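Ticket: dark colors print muddy through Jokgate, fine when printed direct
Opened by: Stamatia Fragkou
Product: Jokgate print server, version 3
Printer: Sjöberg color, second floor
Status: reopened

Stamatia Fragkou
I'm reopening this because it was closed as "resolved by driver update" and it isn't resolved. The driver was updated. The printouts look the same as they did before the update. I have both sets on my desk.

The problem again, for whoever picks this up. We lay out a course booklet in Revo and export it to PDF. When I send the PDF from my own computer straight to the Sjöberg, the dark parts of the photos hold up. When I send the same file through the Jokgate queue, anything dark turns into one flat brown patch. Same paper, same tray, same toner. Light pages look fine either way, so people who print memos all day will tell you there is no problem.

Please don't ask me to restart the printer. It has been restarted.

Makis Psarras
Thanks for the details. Could you confirm that the quality setting in the queue is on Best and the scale is at 100 percent? Toner saving on the server can override what you pick in the print window. Also, which color profile is embedded in the PDF?

Stamatia Fragkou
Quality is on Best. Scale is 100 percent, though I don't see how scale would turn anything brown. Toner saving is off on the printer's own panel. I can't see the server setting, so I'm taking your word that it exists.

As for the profile, I used the preset Revo calls "Press." I have no idea what it embeds and the help page doesn't say. It says the preset "ensures consistent results across devices," and I'd like to meet the devices.

Makis Psarras
Toner saving was off on the server too. I've cleared the profile cache and restarted the print service. Please send the booklet again.

Stamatia Fragkou
Sent again at 2:15. No change that I can see. Iason Chrysikopoulos looked at the old and new sheets without being told which was which and picked the old ones as better.

There was one new thing. The job sat there for a while and then the queue page showed error 414. I pressed Retry and it went through. Is that related?

Makis Psarras
414 means the address the browser sent was too long. The queue page puts the file name and all the job options into the link, and your file name is quite long. It's a known issue with the web upload and shouldn't affect color. Could you shorten the name and try once more?

Stamatia Fragkou
Shortened to "booklet". No 414 this time, so I'll give you that one. Color unchanged.

I'd also like to point out that "shouldn't affect" was what I was told about the driver, just before being told that the driver was the cause.

Charalambos Moschos
Jumping in from the Grurik side, we host the server. I pulled the job log. The queue is converting every incoming PDF to its own format before it passes it on, and the conversion has a default profile assigned. It looks as if that default is for uncoated stock. That would squash the shadows pretty much the way you describe.

I've made a second queue called "direct" with conversion switched off. Can you run a page through both?

Stamatia Fragkou
I'll believe it when I see it, but at least this is a theory that fits what's on the paper.

I used page 32 for the comparison. It is red nearly all over and the bottom left corner goes almost to black, so if the shadows are being squashed it ought to show there.
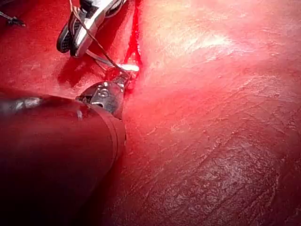
Stelios Chrysikopoulos: we get this on our floor too, with catalog covers. I've been told for months that it was our monitors. If the conversion is the cause, can the setting be changed for everyone and not just for one queue?

Charalambos Moschos
It can, but I'd like to see the comparison first. Some departments do print on uncoated paper and their pages would come out too heavy.

Stamatia Fragkou
Comparison done. Old queue: brown patch, as always. Direct queue: the shadows have steps in them again, and it matches what I get from my own computer, as far as I can tell under these lights. I printed it twice because the first time I didn't trust it.

Two complaints. The direct queue ignores double-sided printing, so the booklet comes out on twice the paper. And the queue list doesn't say which queue does what — a new person will pick the top one, and the top one is the bad one.

Makis Psarras
Double-sided is a separate setting on the new queue, and I've turned it on. Can we close this?

Stamatia Fragkou
No. Leave it open until I've run the whole booklet, both sides, and until the queues have names a person can understand. The last time it was closed I had to find the form all over again.

Charalambos Moschos
Renamed to "Coated, no conversion" and "Uncoated, converted". Ticket stays open, waiting on customer.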